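Lukik Fitted Sheet Set (Queen, White) – a long-winded review from a fussy sleeper

Posted by Mercedes Palomino, 2024-01-13

I should say up front that I'm hard on sheets. I sleep hot, I toss, and I share the bed with a husband who tucks himself in like a parcel and then rolls over in the night and takes the whole lot with him. Our last set was a Benden, bought on sale, and it served us well until the elastic gave up at one corner and I spent a good part of last winter getting out of bed to pull it back over the mattress. So when my sister kept going on about her Lukik sheets at our December get-together, I caved and ordered a set.

They arrived in eight days, folded around a piece of cardboard and tied with a cotton ribbon (which I've kept, naturally, it's in the drawer with all the other ribbons). You get a flat sheet, a fitted sheet and two pillowcases. Mine came to $73 with shipping, and I thought that was fair for cotton percale. The Lozano set I'd been eyeing was nearly double, and when I felt it in the shop it had that slippery finish I've never warmed to.

First impressions out of the package were a bit so-so. They were stiff! There was a papery sort of crackle when I shook the flat sheet out, and my husband asked whether I'd bought a tent. I washed everything on warm with half the usual soap and no fabric softener, then hung it over the rack in the spare room overnight. After that first wash they were much better, and by the third they'd turned into what I'd hoped for – crisp and cool when you first slide in, but with a bit of give.

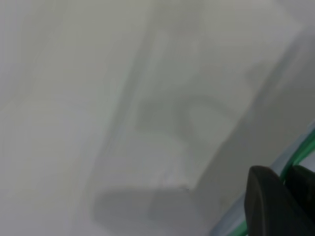
The fitted sheet is where I have the most to say. Our mattress is a deep one, and then there's a wool topper on it, so I'm used to a wrestling match at the fourth corner. The Lukik has elastic all the way around and little tags sewn in to tell you which edges are the top and bottom. I can't tell you how happy those tags make me. I've been turning fitted sheets the wrong way around for my entire adult life and muttering about it. The pockets went over the topper with room to spare, and so far they've stayed put through several weeks of the parcel routine.

Now for the grumbles. They wrinkle. If you like a bed that looks like a hotel's, you'll be ironing, and I'm not going to iron a sheet at my time of life. Pulling them off the rack while they're still a touch damp and smoothing them onto the bed by hand helps quite a lot. The pillowcases are also a little snug. They're fine on our older pillows, but the big Hadance one I bought for my neck bulges out the open end, and I've gone back to using an old case on that one.

The other thing is the colour. White is white, and I knew what I was getting into with tea drinkers in the house. Lukik also makes a grey and a soft sage, and if I were ordering again I'd probably go for the grey, or at least get grey pillowcases to mix in. One splash of orange pekoe has come out nicely with cold water and a bit of dish soap, so I'm not too worried yet.

Would I buy them again? Yes, I would, and I've already told my daughter to get the double for her apartment. They're a good, plain, well-made sheet for a hot sleeper, and the price is reasonable. If you love a silky feel you won't care for percale from anyone, so look at a sateen and save yourself the return postage.

Four stars out of five. I'll come back and update this after the summer, when we'll see how they cope with a proper heat wave and the dog sneaking up at the foot of the bed.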